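3.2. La surface de travail et ce qu'on y laisse

Il nous faut revenir un moment sur la question de la table, que la littérature sur les espaces partagés traite en général assez vite, comme si elle allait de soi. Les travaux de Barreto et Peixoto sur les ateliers de Trivelley ont pourtant montré, avec une patience que nous leur envions, combien la surface commune organise les relations entre ceux qui s'en servent : on s'y installe, on y déborde, on y reprend sa place le lendemain en constatant (parfois avec un peu d'agacement, nos enquêtés nous l'ont dit bien volontiers) que le voisin a gagné une largeur de main.

Notre enquête, menée dans les locaux partagés de Wornorden et poursuivie à partir d'octobre dans ceux de Sequeira, reprend ce fil en s'attachant à une chose toute simple, la couleur et le fini des plateaux. Les occupants de Wornorden travaillaient auparavant sur des tables sombres et vernies, dont ils parlaient avec une tendresse certaine ; les plateaux blancs et mats qui les ont remplacées ont suscité au contraire des jugements très partagés. Les uns y trouvaient du calme et une lumière plus égale en fin d'après-midi, les autres se plaignaient de n'oser plus rien y poser, ni tasse, ni crayon gras, ni gant de travail. « On a l'impression d'écrire sur une nappe du dimanche », nous confiait une relieuse installée près des fenêtres, et l'expression nous a si bien plu que nous l'avons gardée comme nom de code pour toute une famille de réponses.
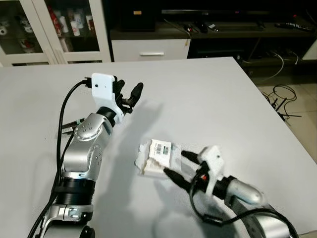 Figure 2. Grand plateau blanc à finition mate.

Ce que nous appelons la retenue d'usage se lit d'abord dans les entretiens. Rania Fawzy, qui a conduit la plupart d'entre eux, remarque que les personnes interrogées décrivent spontanément leurs gestes de rangement avant même de parler de leur métier, alors que la grille d'entretien suivait l'ordre inverse. Nous avons longtemps hésité sur le sens à donner à cette inversion. Heriberto Manríquez, à qui nous avions soumis une première version de ce texte, y voyait surtout un effet de politesse envers l'enquêtrice, et nous reconnaissons bien volontiers que son objection garde une part de sa force.

Il reste que la retenue s'atténue avec l'ancienneté. Parmi les 60 occupants interrogés, ceux qui fréquentaient les lieux depuis plus de quatre ans parlaient du plateau blanc comme d'une affaire réglée, et racontaient ses premières taches avec une sorte de fierté domestique. Les nouveaux venus, eux, demandaient encore la permission. Nous y reviendrons à propos des règlements intérieurs, dont celui de Sequeira, remanié par deux fois pendant l'enquête, consacre un paragraphe entier à l'emploi des sous-mains.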